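Grosdale Household Help
Kitchen and Pantry > Storage
2,120 views

Clear plastic egg box or the old tray? And what are these specks on the wall?

tallowdip

Two things, and I suspect they may be the same thing, so I've put them in one post. Split it if you must.

I was talked into buying a Fumano egg box, the clear plastic sort with no lid. The sleeve says eggs "stay fresher, longer, in full view". I can't see how. An egg doesn't know whether it's being looked at. Up to now mine have lived in a yellow plastic tray that takes twelve with room to spare, with a dip for each one, and in all the years I've had it I haven't had an egg roll anywhere. The box has no dips at all, as far as I can make out it is just a shallow box, and I paid extra for the privilege.

The other matter is the wall. The egg table stands against a plain white wall, and part of that wall has a spray of little dark dots on it. I only noticed when I cleared the table to make room for the new box. 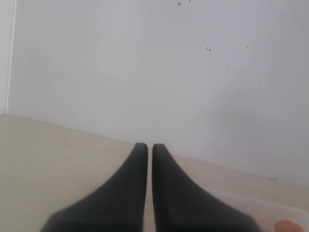

Dots on the wall behind the egg table.

My sister-in-law says mould, and wants me to buy a Jornitz wall treatment kit for £49. She has said mould about every mark in every house I've lived in. Before I part with that kind of money I'd like to hear from somebody with nothing to sell. If it is mould, should I be keeping eggs beside it? And if it isn't, what would throw dots that high up a wall?

On the egg question, what I want to know is whether anyone has found a proper reason to move from a tray to an open box. I don't mean "it looks nice". The things I care about are whether they crack, whether they keep, and whether you can tell the old ones from the new. With the tray I fill from the back and eat from the front, and my system stops there. I'm halfway through trying the box and not impressed so far.
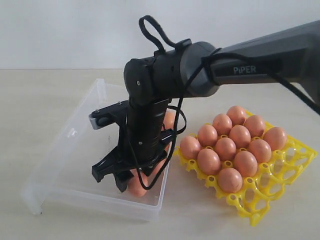 You have to put each one down and then keep an eye on where it goes, and if the box isn't sitting flat the whole lot will want to be in the same corner. I tried a folded tea towel in the bottom, which helped, but then you've got a towel to wash and you can't see through the underside any more, so what was the clear plastic for?

I've also read that clear containers are bad for eggs on account of the light. I've read that they're good for eggs on account of the air. Both pages were selling something.

Grateful for any sense.

sorrel_and_rye
Marked helpful by 208 readers

I kept hens for a long while and have had eggs in most things, including a hat. My view is that the container hardly matters next to two other points: keep them at a steady cool temperature, and don't bang them together. Your tray does the second one better than a box does. Eggs sitting in dips can't knock each other. Eggs in an open box can, every time you pull it out or set it down, and the cracks you get are the fine ones you don't spot until you boil it and white comes out of the side.

Pointed end down is the usual advice and it's easy in a tray. In a flat box they lie on their sides whatever you do.

"Fresher" I would ignore. A box with no lid is a box of room air. I can't see what the plastic is supposed to be doing. Light I wouldn't fret about in an ordinary kitchen, but I wouldn't stand them on a sunny sill either, in a box or out of one.

Where a box does win is if you buy odd sizes. Very large eggs perch on top of the dips in some trays and come out when you tilt it. If yours fit, keep the tray and use the box for lemons or batteries.

For old and new, a pencil. Write the date on the shell. Don't use felt pen.

As to the wall, I wouldn't call it mould on the strength of a few dots, and I wouldn't rule it out from a computer screen either. Mould tends to start where it's damp and cold, so corners, behind furniture, low down by the skirting, and it creeps outward in patches. Could you say whether the dots follow any sort of line?

tallowdip

Good question, I hadn't thought to look at them that way. I went and stood in front of it with my glasses on.
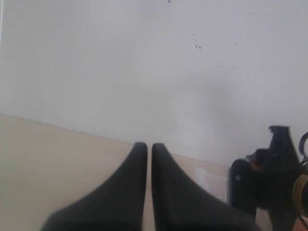

Mould was never very likely in that room if you ask me, as it's on the warm side of the house and the window is open half the day from April on. But I'm not going to be the one who says so and then gets a cough. What does strike me, now you've asked, is that they do follow a line. The thickest part goes in a slanting band across towards the right, with a few bigger ones bunched together and then fainter ones petering out at the end. If I shook a wet brush at a wall I'd expect something like that. The lower part of the wall, where it meets the table, is where I'd have thought damp would show first, and the dots are well above it.

So I'm leaning towards a splash. Of what, I couldn't tell you. Coffee, gravy, wood stain, the previous tenants had hobbies. I don't remember doing it, but I wouldn't.

The batteries idea is a good one.

Painemal_Road_Allotments

We sell eggs at our gate and we moved to clear boxes last August. Customers like them. They can see what they are getting and they wipe down easy. Never noticed them going off quicker or slower. Get the one with the lid.

Re the wall, bleach.

sorrel_and_rye

I'd hold off on the bleach until you've tried something gentler. Bleach will lighten plenty of stains, mould or otherwise, so if the dots fade you've learned nothing about what they were. It can also leave a pale patch on an off-white wall, which you will then be looking at for years.

Try it in this order. Dry cloth first, on one dot only, at the edge where it won't show. Then a cloth barely damp with warm water and a drop of washing-up liquid. If it smears brown, it's food or drink. If it doesn't shift at all and you can feel it as a bump under your fingernail, it's likely paint or varnish, and you can leave it or touch over it. If it comes away and is back in a few weeks in the same place, then I'd start to take your sister-in-law seriously, and look for where the damp is getting in before buying any kit. A kit won't mend a leak.

Move the eggs while you're doing it. Shells let things through.

And don't rub in circles on matt emulsion. It goes shiny.

tallowdip

Eggs have been shifted to the other counter. I did one dot with the dry cloth and nothing came off. Then the soapy one, and I think it went a shade paler, but I'd been staring at it so long that I wouldn't swear to it in court. The table I wiped down as well while I had the bowl out. It's light enough to show everything and it still has the odd faint mark I can't place, which I suppose is one more vote for somebody having been careless with a brush at some point.

I put a pencil ring round three of the dots so I'll know whether any new ones turn up beside them. The £49 is staying where it is for now.

What I still haven't had from anyone is a reason to keep the box for eggs. "Customers like them" is a reason for a shop. I have one customer and he eats what he's given.
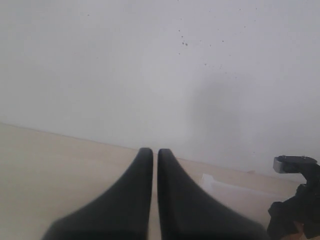

brackenwick writes that the pencil rings are a sound idea but that you should note the month next to them too, because by the time you look again you won't remember whether it was three weeks or half a year. Same poster has used an open box for eggs for ages and reckons the trick is to keep it full. A full box can't roll, a half-empty one does nothing else. "So it suits people who buy more eggs than they need, and the firm that makes the box presumably doesn't mind that."

tallowdip

Month noted on the wall, very small. My husband will think I've started keeping accounts up there.

Keeping it full is the first practical thing anyone's said in favour of it, but I get through eggs in fits and starts, and the tray doesn't care if there are twelve in it or two. I'm going back to the tray. If the soapy cloth gets anywhere with the rest of the dots I'll put a line in here.

393 people are following this thread
Related: Do egg shells need washing? / Marks on matt emulsion / Is a lidded box worth the extra?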